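Clumesix Refurb Room: Bench Check Before Opening a Desktop Tower
Filled in by: Yesenia Arango
Checked with: Svend Skov
Day: Monday, before the first machine

1. Wall outlet and power strip
OK. The strip is off the floor at last, and Svend has put a proper clip on the cord so it can't slide back down behind the bench.

2. Tower unplugged, monitor and network cables off
OK. I know we all know this one, but please look at the back of the case with your own eyes even if the person before you swears they did it. Then hold the power button in for 8 seconds and let go.

3. Wrist strap and ground point
Needs attention. The strap at bench 2 tests fine if you keep your arm still and drops out when you reach, so I've put it in the drawer with a tag on it. Zinhle has been kind enough to lend hers until the new ones come.

4. Work surface
OK. Wiped down, no stray screws. If you lay a tower on its side on the ribbed metal top, lift it into place (don't push it along, those ridges will catch a rubber foot every time), and have the open side facing up before you start on anything inside.

5. Sharp edges
OK, with a reminder. Drive cages are the worst for knuckles, especially the perforated metal kind with all the cutouts. Gloves are in the blue tub, and yes, they come in small now!

6. Cables inside the case
OK. Tuck loose bundles away from the fan before any powered test. Mogens asked whether cable ties are allowed and of course they are, only trim the tails.

7. Power supply
OK. Read the label, write the rating on the job sheet, and leave the unit closed. We don't open power supplies in this room, not even dead ones. They go on the Enex shelf by the door.

8. Memory and cards
OK. Note which slots were filled before you take anything out. Job 419 came back to us with a module that wasn't fully seated, and it took Isla most of an afternoon to find it, poor thing, so do press until both ends are home.

9. Extinguisher and walkway
Needs attention. The extinguisher is in date, but there was a stack of empty cartons in front of it again. I moved them to the hall.

Everything else can go ahead as usual, and I'm happy for the Dell towers to be started first.
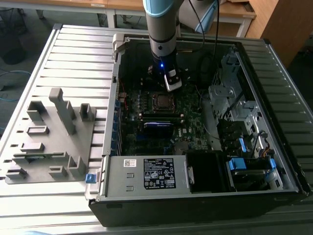 Items 3 and 9 stay open on this sheet until Svend has been round again, so please leave it on the clipboard and add your initials beside mine if you fix either one.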